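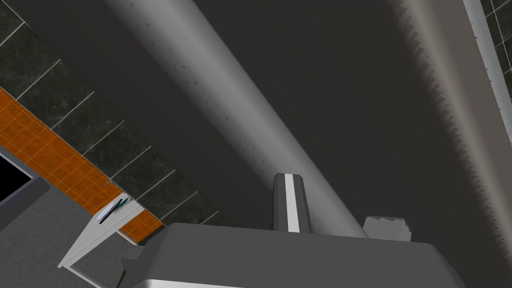 I've been using the trial of Birnel for a fortnight now and I'm stuck on whether to pay for the full thing. For anyone who hasn't come across it, it's the simulator Madigan sell for practising with an arm in made-up rooms before you let a real one loose on your crockery. I teach an evening group at Citbridge and we've got one real arm between the lot of us, so a decent pretend one would save a lot of queueing. The job I set myself was clearing up, starting with the small round plate on the white tray and the two thin utensils with it, and that's where I've come unstuck. From the wrist view they're so small and slanted that I can't judge how far off they are, and half the time the arm itself is slap in the middle of what I'm trying to look at! I get the dark tiles and the orange strip lovely and clear, which is no help at all when you want a fork. (I think it's a fork. It's stick-shaped, anyway.)

So what I'd like to know is:

- does the full version let you move the wrist view, or is it fixed like the trial?
- are edges any better? I've got a big blurry grey panel down the right with a saw-tooth edge to it, and I don't know if that's my settings or my elderly laptop
- is it worth £684 for a year, when the single-room licence is £376?

I did ring Madigan and the chap was perfectly nice but he read me the web page, which I'd already read. I'd love to hear from somebody who has lived with it for a bit.

**Gobnait Keane**
posted 5/2/21

---

**sprocketpie**

yes you can move it. full version only. menu > arm > views, drag the little camera up or back. saves with the room so you don't have to do it every time

no idea about the laptop

---

**oldharbour_mike**

Hello Gobnait, I've had the full licence since July and use it most evenings, so I'll go through it as best I can. Sorry if this rambles a bit.

Sprocketpie is right that you can move the wrist view, but be warned, it isn't the cure I hoped for. Pull it back and you see more of the room, only you see more arm as well, and you end up fiddling for ages. What made the difference for me was adding a second view from the side of the room and keeping the wrist one small in the corner. You can have 2 open at once in the full version before my machine starts to wheeze. I do the long reach on the side view and only look at the wrist view for the last little bit, when the fingers are nearly there. I'd also practise on something chunkier than cutlery first. I spent a whole week on those utensils and all I learned was some new swear words.
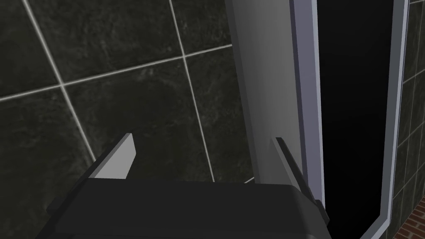

Edges are a mixed bag in my experience. There's a setting called "smooth outlines" hidden under the display tab and it's off when you install, which is daft, so switch it on and see whether your saw-teeth settle down. It won't fix everything. Anything very close to the camera still goes soft on mine, and dark things on dark things are a pain. I was lining up on the far wall with the fingers open and nothing in them, and that dark right-hand finger against the dark tiles was murder to follow, whereas the pale left one I could see without my glasses. Then there's the tall black opening next to it with the lavender-grey trim. I could make out next to nothing inside, so I had no idea if there was a shelf to bump into or not. I turned the room lights up by a couple of notches afterwards and was a bit happier, though everything does look flat as a pancake that way.

Things I like:

- The arm is forgiving. If you clout a wall it stops and waits for you, no sulking, no restart.
- You can save a starting position and go back to it with one key, so your group could all have a go at the very same reach.
- The rooms run into each other, so you're free to wander off and look about.

Things I don't:

- It's slow to load. I put the kettle on.
- The manual was plainly written for a previous version. Half the menus it mentions have moved.
- Tipping the wrist past a certain angle makes the whole view lean over, and there's no "level the picture" button. You do get used to it, but the first time I felt seasick. 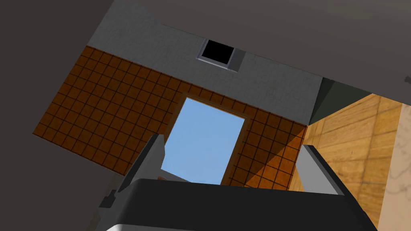

*Wrist view with the arm tipped right back: open doorway and sky, square vent up top.*

On the money, I'd think about how many of you are going to be on it. The single-room licence is one person on one machine, and last time I looked you couldn't move it across without emailing them. The full one lets you put it on a shared computer with a login each, which sounds much more like your evening group. If it was just you at home I'd say get the £376 one and see if you're still keen by Christmas.

One more thing, have a look at the graphics requirements before you pay for either. I ran the trial on my old laptop and it crawled, and I very nearly gave up on the whole idea when it was only the laptop at fault. Borrow a better machine for an afternoon if you can.

---

**Pastbridge Pat**

Don't bother, buy a cheap real arm instead. I tried a simulator once (not this one) and it was nothing like the real thing. My gripper at home slips on anything shiny and I bet theirs never does.

---

**oldharbour_mike**

Fair point about slipping, Pat, though there is a grip slider in Birnel and if you wind it down it drops things left, right and centre. I can't swear it's realistic. It's certainly annoying enough.

---

**Gobnait Keane**

Oh this is brilliant, thank you all! I'd never have found "smooth outlines" in a month of Sundays. I've switched it on and the outlines do look kinder to me, but the blurry bit is still blurry, so I suppose that's the closeness you were talking about, Mike. The views menu is greyed out on the trial, which answers that one.

Pat, we do have a real arm, it's the sharing of it that causes the arguments.

I'm going to try the trial on my sister's computer, which is a good deal newer than mine, and if it runs well I'll ask Citbridge to go for the full licence. Does anyone know whether the saved starting positions carry over from the trial, or would I have to set them all up again?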